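December 2020

# Receiving Parcels at the Dovton Studio: A Revised Household Procedure

Readers of these pages will recall that in November I undertook to put the receipt of parcels at Dovton on a more orderly footing. The studio shares its address with two other tenants, and deliveries for all of us are left at the same door. The arrangement had served adequately until the autumn, when the volume of orders for the Vosavness project rose and cartons began to remain unopened for days at a time.

The revised procedure has now been in use for four weeks. I record it at the request of Heledd Landeg, who is preparing similar guidance for the Urquhart rooms.

## Reading the Label

Each parcel is to be picked up and read before it is opened. A small carton may carry several labels, one pasted over another, and the collection code is frequently repeated on a second sticker at the side. In our case the short code in red and black is the most useful item, and it is this code that should be entered in the delivery book.
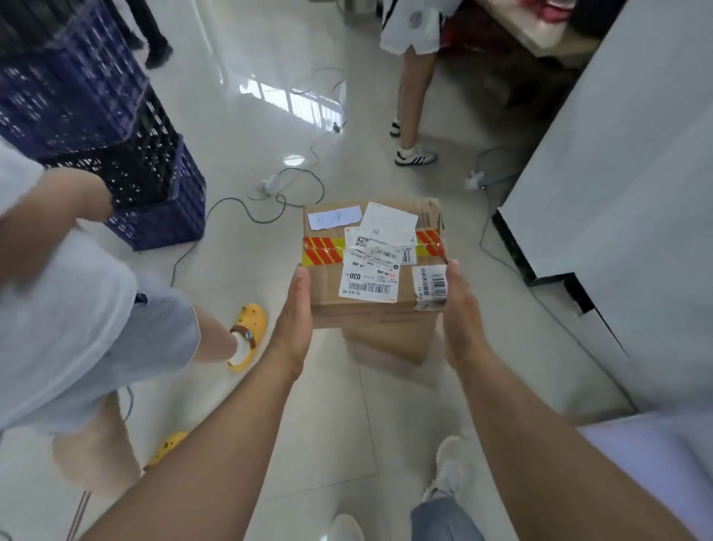
The delivery book is kept on the shelf nearest the entrance. Entries consist of the code, the initials of the recipient and the condition of the carton. Ezequiel Bautista has proposed a spreadsheet in its place. I have no objection in principle, but the book requires no password, and it will remain in use through the winter.

Parcels addressed to another tenant are not to be opened under any circumstances. Samuele Gatti has kindly agreed to accept misdirected items for the upper floor.

## Opening and Flattening

1. Cut the tape along the seam only. Blades should be set shallow, as two sets of paper samples were scored last month.
2. Check the contents against the order before discarding any filling.
3. Remove slips bearing a name or telephone number and place them in the shredding tray.
4. Lay plain cardboard flat on the tiles, then lift it from there to the recycling stack. Sheets left underfoot slide readily on a polished floor.

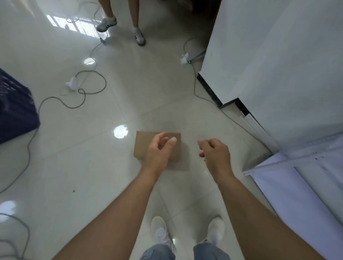 ## Storage and Returns

Small cartons in sound condition may be kept for outgoing post. The limit is 300 grams of contents for the smallest size, a figure taken from our own scale. Larger boxes are to be flattened without exception.

Returns should be resealed in the original carton wherever possible, with the old labels left in place until the new one has been written out. Filippos Spanos takes returns to the Flilstead counter and should be given them before noon.
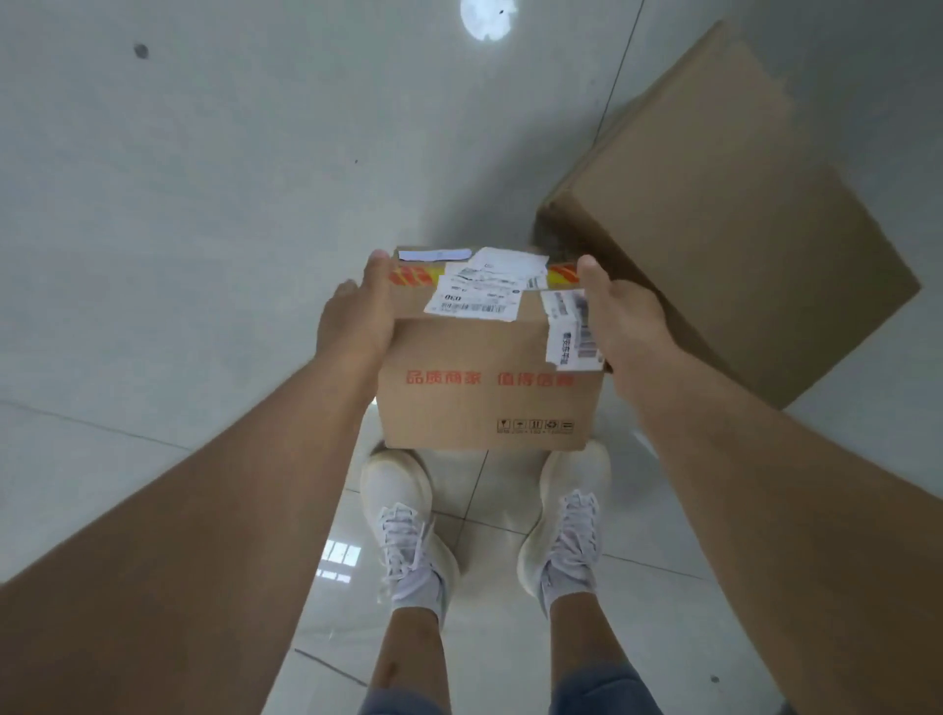 *Small carton with labels on the top face and red lettering along the side.*

Comments on the procedure may be left below. The question of who replaces the tape remains open.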